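Tomitberg Home Forum > Kitchens and Dining > Tables and Chairs

Topic: White round table, gold chairs. Talk me out of it (or into it)

saltine_drawer
Original poster
Posts: 134

We have a small eat-in corner off the kitchen, gray floor, white walls, all the personality of a dentist's office. I've been looking at a round white table with gold metal chairs, the kind with a patterned back. My husband says it looks like a place that would charge us eleven dollars for a macaron. I said that was the point.

Two questions. Does a white top show everything? And are those curvy metal chairs comfortable past the first cup of coffee?

Budget is 687 for the whole business, which was a number we reached by arguing.

Odell_Grout
Posts: 2210

Yes. Everything. We had a white table for 6 years and I could tell you what each person in my family had eaten by where they sat. Beets are the worst. Turmeric is the worst after beets. Get oak and live your life.

plinth_and_socket
Posts: 418

Disagree with Odell, as is tradition. White shows crumbs, so you wipe it. Oak hides crumbs, so you find them with your forearm. I know which I prefer.

The question is the finish. A matte white top grabs pencil, newsprint, the bottoms of cast iron pans. A glossier one wipes clean but shows every streak when the sun comes in low. Pick your misery.

Odell_Grout
Posts: 2210

I have never once put my forearm in a crumb.

plinth_and_socket
Posts: 418

You have, you just had oak.

Hsiu-ying Lu
Posts: 101

I bought nearly this exact setup in March, so I can be useful for once. Round white table from Kong, chairs from Cirner, and they do not match each other on purpose. One has a black floral lace pattern on white across the back, and the other has a gold wire-mesh back with a cushion. I could not decide, so I told people it was a look. It has worked on everyone except my sister.

Comfort: the patterned one is better than it has any right to be. The curved rim catches you below the shoulder blades. The wire one is fine in a sweater. In a T-shirt in August you get up with a waffle on your back.

The table has been easy. Dish soap, a soft cloth, then a dry one. I had one bad evening with a blueberry and it came out with baking soda paste after ten minutes of me pretending to be calm.

saltine_drawer
Original poster

This is exactly what I needed. Can we see them? Also do the thin legs scratch the floor? We have that gray floor that shows a scratch from orbit.

Hsiu-ying Lu

Felt pads. Buy more than you need, they come off and attach themselves to socks. The small ones from the hardware store fit, although the legs splay out, so the pads wear down on one side and you have to turn them.

Picture attached. The strawberries are there because I was eating them.
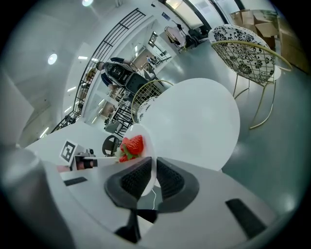

Round white table, floral chair to the right, wire back on the far side. Two strawberries left.

Odell_Grout

Fine, the chair is nice. Come back after the strawberries are jam.

plinth_and_socket

The lace pattern is busier than I'd pick but against all that white it earns its keep. If both chairs were the wire kind I think it would look like patio furniture that wandered indoors.

brisket_lamp
Posts: 57

Am I the only one who thinks the mismatched thing looks unfinished? I'd want two of the floral or two of the wire. One of each says the store ran out.

Hsiu-ying Lu

The store did not run out. I ran out of willpower. But you have just described my sister's position word for word, so please tell her I said hello.

brisket_lamp

She sounds sensible.

saltine_drawer
Original poster

Showed my husband. He now concedes the chairs and is holding the line on the table. His counteroffer is the Adon one with the walnut top, which is a rectangle. Our corner is not a rectangle kind of corner. You'd have to enter the kitchen sideways.

plinth_and_socket

Tape it out on the floor before anyone spends money. Painter's tape, full size, then pull a chair back to where a person would sit. Leave it down for a couple of days and walk around it carrying laundry. Whoever steps over the tape first loses.

saltine_drawer
Original poster

Update: taped both. He stepped over the rectangle on his way to the fridge within the hour and claims that doesn't count because he was hungry. Ordering the round one tonight, one floral chair and one undecided. Odell, what takes out turmeric?

Odell_Grout

Oak.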